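4.3 Recording Demonstrations for the Can Placement Task
Zelley Bimanual Workcell – Set-up Guide, revised 12/2/19

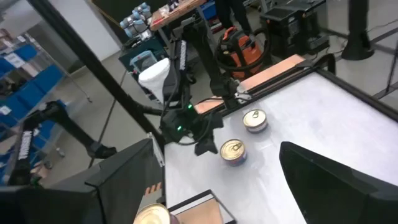 Figure 4-2. Wrist camera view with cans on the tabletop; another arm's gripper is near one of the cans.

This section covers the collection of teleoperated demonstrations for training the placement policy. It assumes that the arms have been homed (Section 3.1) and that the wrist cameras have passed the focus check (Section 3.4). The overhead camera is not used for this task. The policy receives wrist images and joint positions only.

Before you start

1. Clear the tabletop of tools and fasteners. The policy will learn to depend on any object that stays in the same place across episodes.

2. Check the cable slack at each wrist. Move the joint through its full range by hand with the drives off. The loop must not catch on the gripper fingers at either limit.

3. Check that any clamps on the table frame are tight. A loose clamp shifts the table relative to the arm bases and makes earlier episodes unusable.

CAUTION: Keep hands out of the work area while the drives are on. The stop button on the operator pedestal cuts power to both arms, and an unsupported arm will drop.

Placing the cans

4. Open the layout file for the session. Each line gives a position and a heading for every can and for the board.

5. Place the board first, then the cans, lids up. Turn each pull-tab to the heading in the file. Lids reflect the overhead lights strongly, and the position of the glare is part of what the encoder sees.

6. Look at the live wrist image before recording. A can close to the camera may be partly outside the image. Accept these layouts. They make up a planned share of the set and should not be corrected by moving the can.

Note: Do not crop the gripper fingers out of the wrist image. In the Bistton trials, policies trained on cropped images closed early on tall objects.

Recording

7. Start the logger and wait for the ready tone. Episodes begun before the tone have no joint data for the first 2 seconds.

8. Perform the task at an even pace. Pauses are recorded as actions – if you need to stop and think, discard the episode and begin again.

9. Open the gripper fully before leaving the can. End the episode with both arms at the rest pose.

10. Mark the episode as pass or fail. Keep the failures. The Jirnard filter script removes them at training time and uses them to set the threshold for the success detector.

Set size

The reference policy was trained on 688 passed episodes, with 300 more held back for validation. Training ran for 3,700 steps. Adding episodes from a single operator gave little further gain. Adding a second operator did, mainly on layouts where one arm has to wait for the other.

People and equipment in the background do not need to be cleared. Diệp augmentation is applied to the area beyond the table edge and is on by default.

Send questions on layout files to Flor Rivadeneyra. For calibration faults, see Section 6.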